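**Halliday lab reports drawer-closing method that learns from 50 demonstrations**

September

Researchers at the Halliday robotics lab say they have trained a robot arm to push a full tool drawer shut from a wide range of starting positions, using 50 human demonstrations and no model of the cabinet.

The method, called Trokutetti, is described in a short report the group put online this month. It deals with a problem that sounds minor and has taken up a lot of lab time. A drawer full of loose tools does not move the same way twice. The weight shifts, a handle rides up and catches on the frame, and a policy that worked in the morning can stall in the afternoon.

Most earlier work at the lab relied on cameras alone. The arm would line up with the drawer front, push, and keep pushing after something had jammed. Trokutetti adds a second signal taken from the motor currents in the arm. The policy is trained to predict the resistance it should feel over the next moment of the push. When the reading and the prediction move apart, the arm backs off, shifts its contact point along the drawer front, and tries again.

"We were treating a jam as a failure and throwing those demonstrations out," said Annag Lamont, the report's lead author. "Once we kept them in, the arm had something to learn from. People back off and wiggle the drawer without thinking about it, and that was the part we had been deleting."

In the report, 13 of the 50 demonstrations include at least one jam. When the group trained the same policy without those 13, it closed the drawer far less often on its first or second attempt. The report does not claim that the ratio is the right one, and Lamont said the team has not tested others.

The trials used a cabinet with a wooden top and a drawer loaded with screwdrivers, scissors and other hand tools. The tools were stirred by hand between runs. A curved piece was left on the top of the cabinet so the arm would have to plan its approach with an object nearby. Touching it counted as a failed run, even if the drawer closed.

The group also compared Trokutetti with Vorkano, its own camera-only policy from last year. Both were given the same demonstrations and the same time limit of 43 seconds per run. Vorkano did nearly as well when the drawer started less than halfway open and nothing was sticking up. The gap widened with the drawer fully extended, where the runners have more play.

Wilma Cowie, who ran the trials, said the remaining failures fall into 2 kinds. In one, a tool is wedged so firmly that no amount of pushing will free it, and the arm runs out the clock. In the other, the first contact is too close to a corner of the drawer front and the drawer twists on its runners.

"The first kind needs a hand in the drawer, and we haven't done that yet," Cowie said. "The second one we think we can fix with more data from the corners."

The group plans to repeat the work on a taller cabinet with heavier drawers and to release the demonstrations, including the jammed ones, once the files have been checked. Funding came from the lab's general budget.

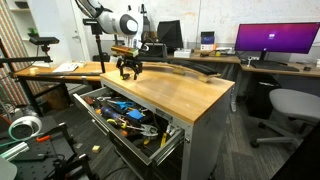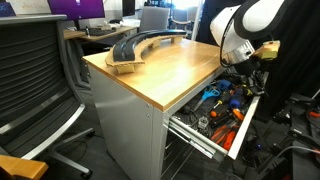 *Two views of the cabinet with its tool drawer open and the robot arm overhead.*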